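Notebook, Stillby Seminary Library, conservation room
Tuesday

Work continued on the Ayele bequest of commentaries. Volume 2 of the Psalms set was collated against the shelf list by Hawi Kumsa. Leaf 73 is present but bound out of order, following the index. The leaf will remain where it is until the faculty has been consulted.

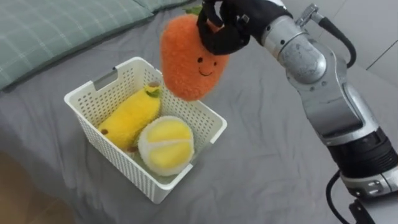 The marginal notes in the same volume are in two hands. The earlier hand cites the Rivora edition by page; the later one corrects those citations and adds cross-references to the sermons. Dindo Salazar has begun transcribing both and will keep them in separate columns. Abbreviations are to be left unexpanded at this stage.

Spine repair on volume 1 is on hold pending delivery of paste and tissue from Satora. The boards are detached and must be kept with the text block, tied with flat cotton tape.
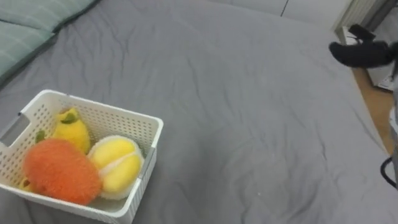
Basket with plush fruit, pillow at upper left.

Outstanding: confirm the date of the bequest letter. The catalog gives 2000, but the letter itself carries no year. H.K. to check the accession register.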